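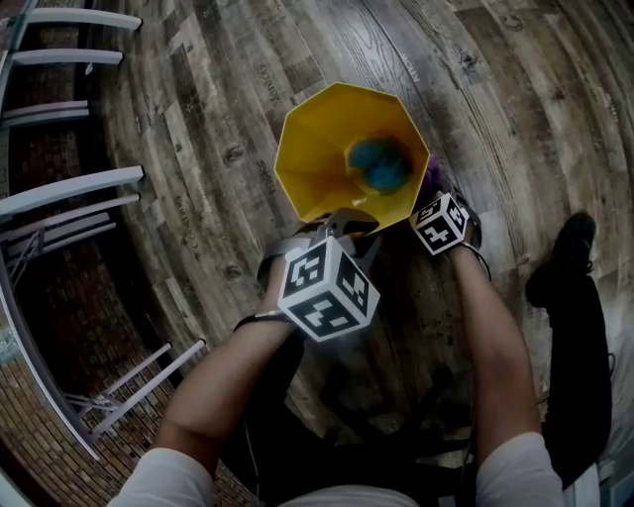

Cups and pom-poms: floor games for small hands
Refilwe Mtshali, notes for the Hukstead childminders' evening, 5 November 2020

(Start before the slides. Hold up the cup and rattle it. It won't rattle, it's got a pom-pom in it. Wait for the laugh, carry on if there isn't one.)

Hello everyone, lovely to see so many names down the side of the screen. I've got twenty-five minutes and then it's over to you for questions, and please do shout if my sound goes, my kitchen is terrible for it.

So I'm going to talk about putting a fluffy ball in a cup. That's the whole talk! I've been doing this with under-fives for long enough that I've owned every toy in the catalogue, and the thing that comes out of my cupboard most is still a stack of plastic cups and a bag of pom-poms. I bought a bag of 700 in March and I thought I'd be set for life. We are down to perhaps half. They go under the fridge, they go home in pockets, one went in a wellington and I found it with my toe.

SLIDE 2: CUPS

Get cups that stand up by themselves. I know that sounds daft but a lot of the pretty stacking ones are so light that a two-year-old just has to breathe on them. I like a cup with flat sides because if it does go over it stays where it fell, and you're not crawling after it under the sofa. Round ones roll. If round ones are what you've got, then use them, and put a folded tea towel underneath.

A wide mouth for beginners. Go narrower later on, when they've got cocky.

Colour: plain, bright, one colour all over. I did try patterned ones and the little ones spent the whole time looking at the ducks. Yellow is very good for this. You can see right down to the bottom, and a blue or purple pom-pom shows up beautifully against it.

(Tilt the cup to the camera here. Slowly, Refilwe, it blurs.)

SLIDE 3: POM-POMS

Big ones. I cannot say this strongly enough. If it can fit in a mouth, then it's for older children only and you're sitting right there with them, hands free, phone in the other room. I get the jumbo ones from Vollia, and they wash well in a sock tied at the top. Throw out any that are shedding.

I keep a few colours on the go and no more. Teal, purple, a sort of mustard. When I put the whole rainbow out it all turns into confetti.

SLIDE 4: WHERE TO DO IT

On the floor! Tables are fine for the older ones, but on the floor nothing can fall very far. I sit with my legs out to one side and the cup in front of me, and the child usually ends up copying how I'm sitting, which is very sweet and quite bad for both our backs. A hard floor is easier than carpet, pom-poms get lost in a deep pile and the cups wobble.

Sleeves pushed up, yours as well. Long cuffs knock everything over and then everyone blames the cup.

SLIDE 5: THE GAMES

Drop it in. You hold the cup steady with both hands, they drop. Don't help. Count to ten in your head if you have to. When it goes in, look into the cup together as if it's the most amazing thing you've seen all week.

Fish it out. Much harder than it looks, try it yourself tonight. Getting one soft thing from the bottom of a deep cup with a small hand is proper work. Tipping it out is allowed. I used to say no tipping and I've changed my mind, tipping is clever.

Hide behind. One pom-pom goes in, another goes behind the cup, so just a bit of fluff shows past the rim. "Where's purple?" They'll look in the cup first nearly every time, and then you see their whole face change when they spot it.

Pour across. Two cups, one pom-pom, tip from one to the other. Good for the child who has finished with everything else. Later on swap the pom-pom for dry pasta, and later still water, outdoors, with spare socks.

Tongs. Only if they ask for them. I had a little boy last spring who wouldn't touch anything fluffy, and he'd happily do it all with the salad tongs for weeks. Then one morning he just picked one up. I didn't say a word, I looked out of the window!

(If running late, skip Slide 6 and go straight to tidying up.)

SLIDE 6: TALKING WHILE YOU PLAY

Small words, lots of times. In, out, behind, under, empty, more, gone. I don't quiz them on colours, I just use the colour when I'm speaking, so it's "teal's gone in" and so on. Leave gaps. A child who is concentrating doesn't need a running commentary, and I say that as somebody who never stops talking.

SLIDE 7: TIDYING UP

Make it the last game. The biggest cup becomes the home, and everything goes back in it before the lid goes on. I use an old ice cream tub for the spares and keep one cup and one pom-pom on the low shelf where they can reach them.

Check under the sofa. Check your slippers.

QUESTIONS

Likely ones:
- Babies? Give them the empty cup, no pom-poms at all.
- Cost? Say what I paid, and mention that yoghurt pots do very nicely with the edges checked.
- Children who throw? Move the cup further away and call it a throwing game.
- Mixed ages? Big pom-poms for everyone while the baby's awake, small ones stay in the cupboard until nap time.

(Put the handout link in the chat. Thank the organisers. Unmute before thanking the organisers.)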